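Notebook, hand-held grippers, Brutus pair
12/5/23
Yeshi Negussie

Carried on with the left and right units after yesterday's pad change. The new blue pads are on all fingers. The old ones had gone shiny at the tips and were dropping anything thin. Kept one old set in the Lillska tin for comparison, the rest binned.

Pivot screws: took each one out, wiped it, small dab of threadlocker, back in. The right unit had play at the outer link on one finger, enough to feel by hand. Gone after tightening. Don't go past snug or the linkage drags and the finger comes back slowly. I did this on the first one and had to back it off and start again.

Zeroed the opening on both. The left now closes fully at 8 on the readout and the right at 65, so the offset in the settings file has to be entered separately for each. Cloutier copied one file across both last time and we lost an afternoon to it.

Then the clear box on the bed, bag and small soft things first, the chain left for later.
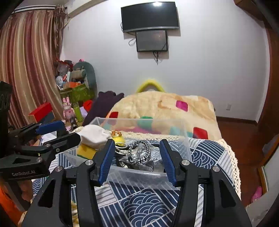

Both units over the storage box. Silver beaded chain near the middle, grey sparkly pouch under it.

Chain is the awkward one. It wants the pads to meet squarely at the tips, and if one sits a hair forward the beads roll out sideways. Reseated the right pad twice before I was happy with it. The pouch is easy by comparison, the ribs get hold of the cloth straight away. Watch the cable loop down the left side of the box, a finger could hook it on the way up.

Cycle counter on the right unit read 1496 when I packed up. Skallico's sheet says strip and clean the links at 4000, but I would do it sooner when we are working over blankets. Found fluff wound round the lower pivot on the left unit and picked it out with tweezers.

To do:
order more pads, same ribbed type
label the settings files L and R
check the left trigger spring, feels softer than the right
ask Cloutier where the small hex driver went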